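Fimdale University Press
Digital Publishing Support
Ticket status: Resolved
Category: Books and Catalogue / Metadata and Full Text
Priority: 2
Reported by: C. Akinola, Series Editor, Diaspora Histories
Title affected: Harbour Congregations: Black Mutual Aid and the Atlantic Provinces

Summary
Endnotes in the online edition of the above title do not correspond to their note numbers in the text from Chapter 4 onward. The print edition is not affected.

Initial report
Chidubem Akinola wrote:
The author has been preparing a round-table on the book and found that the notes in the web reader are displaced. In Chapter 4, note 43 should cite the minute book of the Melnyk Street benevolent society. The reader instead opens the note that follows it, a discussion of burial insurance. Every subsequent note in the chapter is out by one. I have compared the page proofs and they are correct. Two of the round-table contributors are quoting from the online edition, and I would ask that this be treated as a matter of some urgency. Please also advise whether the downloadable EPUB carries the same fault.

Response, Digital Publishing Support
Thank you for your report. The fault has been reproduced in the web reader on both desktop and mobile browsers. The EPUB distributed through Gorero was downloaded and examined, and its notes open correctly. The fault is therefore confined to the HTML files generated for our own platform. The ticket has been assigned to the conversion desk.

Conversion desk, first entry
The source files were compared with the HTML output. In the typesetter's file, the note marker for note 43 falls inside a block quotation that runs across a page break. The Timitz converter has read the continued quotation as a second paragraph and has discarded the marker at the join. Markers after that point were then renumbered in sequence, while the notes themselves retained their original order.
Chapters 1 to 3 contain no block quotation that crosses a page break. This accounts for the fault appearing only from Chapter 4.

Conversion desk, second entry
Chapter 4 was converted again with automatic renumbering disabled. The displacement no longer occurs, but the marker for note 43 is still absent from the text. Disabling the setting for the whole book also removed the return links from the notes to the text, and this version was not released.

Query from Chidubem Akinola
May I ask whether the index is also affected? Several entries under "lodges" and "women's auxiliaries" refer readers to notes by number. I would further ask that no change be made to the author's spelling of congregation names, which follows the archival sources and varies deliberately between chapters. A previous title in the series had its spellings regularized during a correction of this kind, and the author was not consulted.

Response, Digital Publishing Support
The index was reviewed. Entries that cite notes by number link to the notes directly and lead to the correct text. No amendment to the index is required. Your instruction regarding congregation names has been recorded on the ticket, and the conversion desk has been directed to make no editorial changes of any kind.

Conversion desk, third entry
The block quotation was joined by hand in the source file and the marker restored at the end of its second sentence, in accordance with the page proofs. The full book was then converted with standard settings. All 200 notes were opened from the text and returned to the text. Note numbers, note content and return links agree throughout. A file comparison shows no change to the wording of any chapter.

Resolution
The corrected files were released to the platform at 2:15 p.m. Readers who opened the book before that time may continue to see the earlier version until their browser cache is cleared. Library subscribers receive the corrected files automatically. The persistent identifier for the title is unchanged, and existing citations remain valid.
The converter fault has been reported to the supplier. Until it is corrected, titles containing block quotations that cross a page break will be checked manually before release.

Closing note
Chidubem Akinola confirmed the correction and notified the round-table contributors. The ticket will remain open to comment for 90 days, after which a new request should be submitted through the Books and Catalogue form. 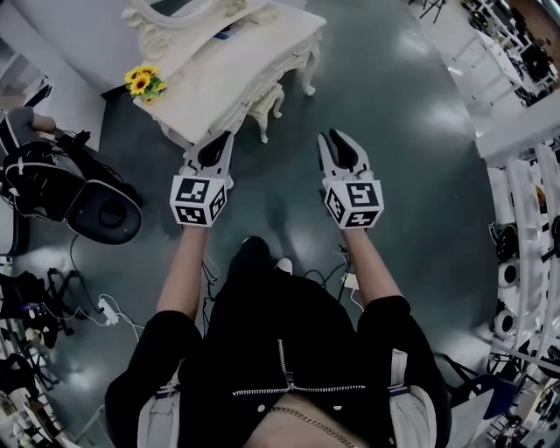 A white hand-held gripper in each hand, with patterned marker cubes on top.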